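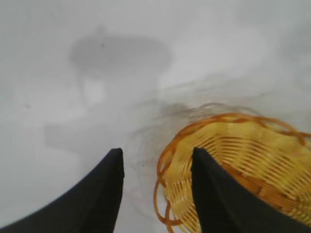

Wrist camera view, Okico gripper over the basket

TESTERS WANTED: Okico tabletop arm kit, home and small workshop version

Butari is looking for people to try the Okico kit before it goes on sale in November. Paid, part time, no experience needed. Places are limited so dont hang about.

What it is: a desk arm with a two-finger gripper, a wrist camera, a second camera on a stand, and the software to run them. You teach it small jobs by driving it yourself with the hand controller. Pick up, put down, move across. Then it has a go on its own and you tell us how it did.

What we need from you
Sessions of 45 minutes at our Derkville workshop, two a week for a month. Mornings or evenings, your choice. You unbox the kit, set it up from the printed guide, run the tasks on the sheet, fill in the form. Be blunt on the form. The last guide was written by the people who built the thing and it shows.

Who we want
Over 18. Happy on a laptop, nothing fancy. Able to sit at a bench for the full session and use both hands on the controller (if that's a problem get in touch anyway, we have a foot pedal version coming and want people for that too). Left-handers very welcome, we're short of them. Good written English for the forms. Teachers, carers, model makers, retired people, students, all fine.

Not suitable if you work for another robot kit maker, or did the Ciobanu trial with us last spring. Sorry, need fresh eyes.
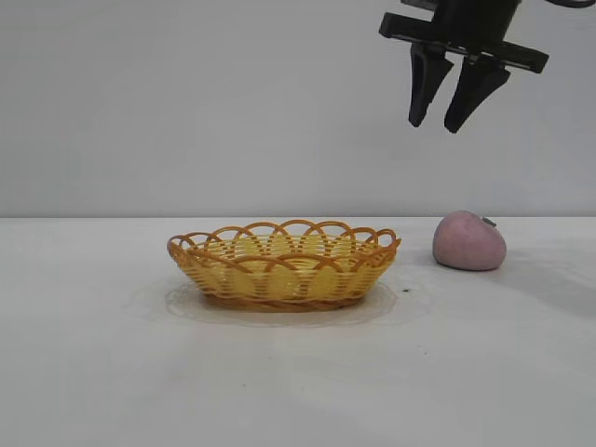

The starter task comes first for everyone and it's the one we most want opinions on. Fruit into basket, simple as that on paper. You start with the gripper up high and open, the pink apple on the table to the right of the woven basket, and bring it down from there. Judging the height is what new users complain about most. We want to know if the wrist view helps you or if you end up watching the side view the whole time. After that there's a stacking task, a sorting task and one you make up yourself. Bring something small from home for that last one, nothing breakable or sticky please.

Pay
£32 per session, paid at the end of each week by bank transfer. Finish all your sessions and the final form and you get a £60 bonus on top. Travel not covered but parking is free behind the building. Tea and coffee there, bring your own lunch.

Boring bits
Sessions are recorded, arm cameras and screen only, not your face. You sign a short agreement not to post pictures of the kit before launch. You can drop out any time and still get paid for the sessons you've done.

How to apply
Send a few lines to Emanuel Neagu through the contact form on this site. 100 words is plenty. Say which times suit, which hand you write with, and whether you've used anything like this before (no is a fine answer). CV not needed. Replies go out in batches so allow a week or so, and check your junk folder.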